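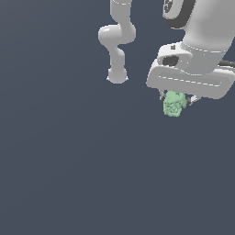
Livedach sim task – block slips when arm speeds up?

Posted in: Student robotics > Simulation
31 July 2025

brernell_b
Summer project at Brernell college, our group has the pick and lift part. Grasp itself is fine, green block sits between the fingers, arm goes up no bother. As soon as I speed the move up the block creeps down and drops. Friction on the block is 3, which I thought was loads. Physics step 1,000 a second. Anyone else doing the Livedach task this year? Need it working before the August demo.

mets_sim
Doing it too, Mets team. Turn friction DOWN. 3 is silly, you get jitter at the contacts and it shakes itself loose. Ours is at 1.

oldgreaseboy
Disagree with that. High friction isn't your problem, grip force is. What have you got the fingers closing with? If it's the default they barely squeeze.

brernell_b
default yeah. didnt know you could change it

oldgreaseboy
Well there you go. Gripper settings, max force. Double it and run the same move again. Don't touch anything else or you won't know what did it.

mets_sim
still think 3 is silly

iltstead_robosoc
What shape is the block's collision mesh? It looks bumpy in your first shot, all crumpled. If the solver is using the bumpy mesh the fingers only touch on a couple of points and it'll rock. We use a plain box for contacts and keep the nice mesh for looks only. Iltstead lot lost most of a term to this, please learn from us.

brernell_b
Um. Mesh is whatever came in the task folder, will check. Other view of the same grasp, in case the finger position tells you anything

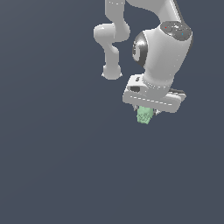

Re: Livedach sim task – block slips when arm speeds up?

iltstead_robosoc
Cheers, that's better. Bottom of the block is only a little below the fingertips so depth seems ok to me. I'd leave the grasp pose alone.

oldgreaseboy
Agreed on depth. Right finger looks fine, left one is mostly behind the block so can't say. Print the contact points, quicker than squinting at renders.

mets_sim
what's the other white bit on the left, with the rounded end? doesn't look joined to the hand

oldgreaseboy
Link further up the same arm maybe? Can't tell from that angle. Not touching the block anyway so leave it, one problem at a time

brernell_b
Right, update. Checked the folder, collision mesh has 1,910 triangles. For a block!! Swapped it for a box. Then doubled the grip force. Ran the fast move 118 times with a script, 3 drops. Before that it dropped pretty much every go.

oldgreaseboy
I said change ONE thing

brernell_b
sorry. was late. will redo with just the box tonight so we know

iltstead_robosoc
It'll be the box.

oldgreaseboy
It'll be the force – but go on, run it.

mets_sim
and friction at 1 while your at it

brernell_b
fine, three runs then. Same script, same speed. Does anyone know if the judges let you swap the collision mesh? Rules page only says the task files should be "used as supplied", which sounds bad

iltstead_robosoc
We swapped ours last year and put a line in the write up, no complaints. Ask though, wording might be new.

mets_sim
I read that as no swaps. We've kept ours as supplied for exactly that reason

brernell_b
ok emailing them. will post the numbers when the runs are done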